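Entertainment Reporting: Notes for Session 3, Breaking Health News
Tue 24 January
By Zoia Mykhailiuk 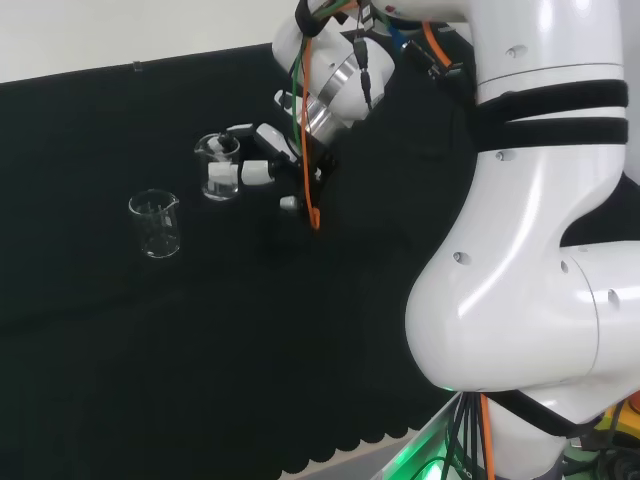
A report that a performer has been taken ill usually reaches the desk from a source with no medical knowledge: a fan account, a fellow passenger, a venue employee. Treat the first version as a tip. It becomes a story when a second source, independent of the first, confirms who the person is and that they are receiving care.

Sources, in order of weight: the hospital or emergency service, on the record; a named relative; the publicist; a named witness. Witnesses can speak to what they saw. They can't speak to cause. "Collapsed on stage" is an observation and "had a stroke" is a diagnosis. The second needs a medical source or the family.

Condition terms. "Stable" means that vital signs are not changing. A patient can be stable and still gravely ill, so do not write "recovering" on the strength of it. If two sources give different terms, print both with attribution and the time each was given.

Updates. Put the time of the latest change at the top. Correct errors in the text and say what was corrected. Do not delete an earlier line without a note.

Case: Quezada. In September the singer Quezada left the stage 30 minutes into a show at the Witia, a hall with 2599 seats. The Mumness site ran "heart attack" in its headline, citing one post. Wirnumora held its story until the tour manager confirmed a hospital visit, then published with no cause given. The family later named dehydration. Mumness changed its headline without a note, and the original wording stayed in search results and on reposts.

Points for discussion: who at Mumness could have stopped the headline, and at what stage; whether Wirnumora should have reported the canceled show while it waited for confirmation.

Written work: rewrite the Mumness story as it should have stood at first publication. Limit 1000 characters, headline included. Attribute every statement on health. Attach a list of the calls you would have made, in order.

Reading for next session: the packet on obituaries prepared in advance.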